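Visit report: Wirholm shared workshop, two-arm yard robot build

I spent a Tuesday evening at Wirholm in October, mainly to look at the control side of the mobile two-arm machine that Hema Poduval and Do-yoon Heo have been putting together there. The workshop is a rented double garage with a mezzanine. Members pay $35 a month and bring their own consumables. Doors open at 6 p.m. and the compressor has to be off by 9.

What follows is from my notes, tidied up, for those in our group who are weighing a similar build.

Mechanical status

The physical machine is at the base and torso stage. The base is welded steel tube on four pneumatic wheels, with the battery tray slung between the axles. One shoulder joint is mounted. The other was on the bench with its housing open, as the output bearing had been pressed in slightly out of square and was being redone. Dry mass without arms is 30 kg on the bathroom scale they use for everything.

Wiring is neat. Motor power and signal run on opposite sides of the spine, and every connector is labelled at both ends. The emergency stop cuts motor power through a contactor and leaves the computer running, so logs survive a stop. I would copy that arrangement.

Simulation bench

Most of the evening's work was at the simulation bench, a desktop under the mezzanine stairs running a package the members call Plasen. Hema had a backyard loaded and was going through wrist views.

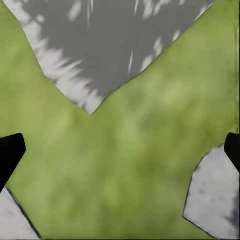 Wrist views are where they have had the most trouble with grass. Lawn texture in the simulator is a soft mottled green with few hard features, and a matcher that behaves well on a workbench drifts on it. What the tracker can hold on to is edges. With the two black fingers open and only a mottled green surface between them, the dark outline around the pale patches near the bottom corners is about the best contrast on offer. Hema now weights edges of that kind well above texture, and discards any estimate with too few of them. Drift over a test run came down, though she wouldn't give me a number until she had repeated it on a second yard.

Finger geometry is kept deliberately plain. The modelled fingers will be printed at the same size for the first hardware trials, then revised. Do-yoon has a drawer of earlier tips in various stages of failure, most of them split along the layer lines at the mounting screw.

Path following

Do-yoon handles driving. His planner, Mykhailiuk, takes a map of the yard and produces a route with a cost for each surface. Paving is cheap, grass is moderate, and the transition between the two is expensive, as the small front wheels on the first base tended to dig in at a raised lip. The test yard has stepping stones across a lawn, up to a round patio with a barbecue and chairs on it. The stones differ in size and outline, and the planner can't assume a regular pitch. A full planning pass takes 445 milliseconds on the bench computer, which is acceptable for a machine moving at walking pace or less.

The patio rim is the hard part. It is lighter than the paving and slightly raised, and the planner has to pick a crossing angle as well as a place. He has it approaching square-on and slowing before contact. 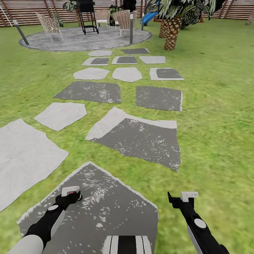
Questions from the floor

Brynhildur Eskildsen asked whether the arms would be stowed while driving. At present they ride forward in the simulator. Stowing them improves stability on a slope but blocks part of the base camera's view, and the trade has not been settled.

I asked about the simulator's contact model on turf. It treats the lawn as a rigid surface with adjusted friction. Sinkage is ignored. Do-yoon expects real wheel loads to be some 3 times harder on the motors after rain and has sized the drivers with that in mind.

Bergþóra Bjarnason wanted to know about the batteries. Second-hand e-bike packs, matched by capacity, each with its own fuse. The charger stays on the concrete by the roller door and is never left on overnight.

Practical notes for visitors

Parking is on the street side only. Bring safety glasses, as the loan pairs are badly scratched. The bench computer can be booked on the whiteboard in one-hour blocks. Hema will share the yard model on request, but the planner is not yet released. The second shoulder should be back on the torso by the next open evening, and I have asked to see it run under load.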